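Filed under: Dye & Fiber Notebook

August 31, 2025

Madder vat, batch 9. Started late, kettle was still full of Oratile's onion skin and I had to find somewhere to put it. Bucket by the back door, LABELED, please don't tip it.

Wool this time is the Suvley two-ply, not the Brustberg. Brustberg ran out in May and the reorder never showed. Suvley is greasier, so scoured it twice. Second rinse still a bit cloudy. Went ahead anyway.

Weighed out 414 g dry. Alum mordant same as last time, an hour at a low simmer, then left in the pot to cool. Petronella wants cream of tartar left out from now on -- she thinks it pushes the red toward orange. Not convinced but left it out of half the skeins so we'll have something to compare. Those have the knotted ties.

Madder soaked overnight, strained through the old pillowcase. Kept heat well down. It did creep up once while I was on the phone with Sithole about the invoice, so if the color comes out brown thats why.
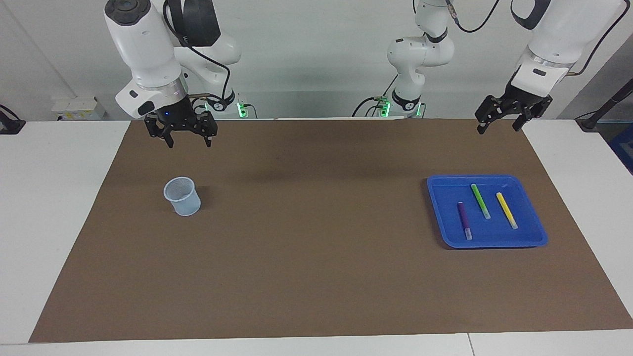

Brown work surface, white table

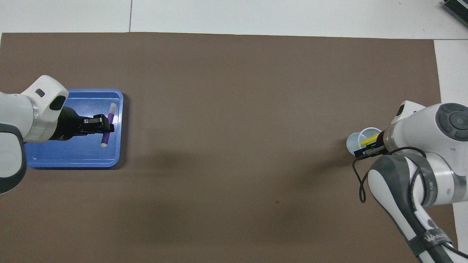
First skein out after an hour, brick red, a little patchy near the tie. Tied too tight again. Second one more even. The no-tartar ones look pinker to me wet but wet tells you nothing, wait till they're dry and look by the window.

Water -- used tap for all of it. Ours is hard, which madder likes. Oratile did her test pot with rain water and got a sort of salmon. Pretty, but not what Esport ordered. They want the red on the swatch card and they want 2,000 meters of it, so we need to be able to hit it more than once in a row.

To do:
-- exhaust bath, put the 3 leftover skeins in, see what's left in it
-- iron dip on one small sample only
-- wash fastness, plain soap, no softner
-- ask Petronella where the good thermometer went
-- call Sithole back

Dried root is getting low, maybe two more batches. Don't grind the rest till I've checked the jar for damp.

2 comments | 3 shares

Recent entries
Onion skin, second try
Scouring the Suvley two-ply
Why the walnut went grey
Swatch card for Esport, draft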